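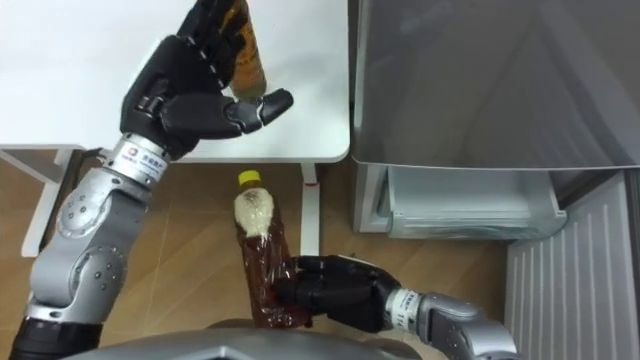 Figure 3. Amber-brown bottle at a white table, light brown wooden floor.

Keeping of opened tea bottles in the home

In the previous section we considered the purchase of ready-to-drink tea. We now turn to the period after the bottle is opened, which the earlier studies on household drink consumption have mostly left aside. A bottle of tea is sold as a single portion, but many of our respondents do not drink it as a single portion. They open it, drink a part, close it and come back to it later, sometimes on the next day. Between these moments the bottle must stand somewhere, and the place where it stands has an influence on whether it will be finished.

The material comes from 121 households in the town of Nidov. Each household kept a written diary in the month of November, on paper sheets or in the Prillow notebook, according to their own preference. The person who opened a bottle was asked to write down the time, the room, and the place where the bottle was put after the first drink. When the bottle was finished or poured away, a second line was added. Of all the diaries, 88 were complete enough to be used in the present analysis. The remaining diaries had openings without a second line, so the end of these bottles is unknown to us and we did not try to estimate it.

We coded the places into open surfaces (tables, desks, window sills, shelves), cold places (the refrigerator, an unheated balcony) and bags. The balcony caused some difficulty. In a mild November it is hardly colder than the kitchen, but respondents wrote about it as if it were a second refrigerator, and we decided to follow their own understanding. Kitchen counters were coded as open surfaces, even when the respondent noted that the counter was beside the refrigerator.

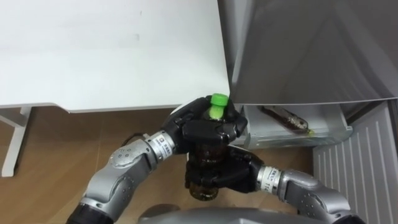
How was a bottle treated if it was shared by two or more persons?
It was entered as one bottle in one diary, under the name of the person who opened it, and the other drinkers were mentioned in the remarks column.

Open surfaces were the most frequent place after the first drink. Respondents often explained this by convenience: the desk is where they work, and the drink should be near the hand. A woman who works at home wrote that a bottle in the refrigerator is "already forgotten tea". Another respondent wrote that she moves the bottle to the cold only when guests are coming and the table must look tidy. Such remarks suggest that refrigeration is often a matter of order in the room, and that the quality of the drink is a secondary concern.

There was also a difference between the sweetened and the unsweetened tea. Bottles of Nekora, which is sweetened, were more often left on a table until the evening. Bottles of Liyanage unsweetened tea were more often put back in the cold, and the respondents who did this said that plain tea gets a flat taste when it is warm. We can not separate here the effect of the sugar from the effect of the person, as most households bought only one of the two kinds.

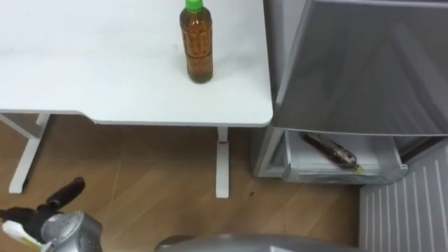
Nelly Huaranga and Pallavi Vashisht
Department of Household Studies, Nidov
Manuscript received 11 November 2019

The diaries further show that the fate of the bottle depends on who sees it. In homes where several persons use the same table, an opened bottle was finished by over 91 percent of the respondents or by another member of the family. In single households the result was less regular. Here the bottle could remain in its place until the respondent needed the space, and it was then poured out without tasting. Several persons wrote that they did not remember when they had opened it and preferred not to take the risk.

It must be said that keeping a diary can change the behavior. A person who has to write a line for every bottle may finish it sooner, simply to close the entry. One respondent told us so directly. For this reason we do not present the waste reported in the diaries as a measure of ordinary waste in Nidov, and we use it only for comparing one place of keeping with another. The refilling of empty bottles with water or home-made tea was reported in the remarks column and is treated in the following section.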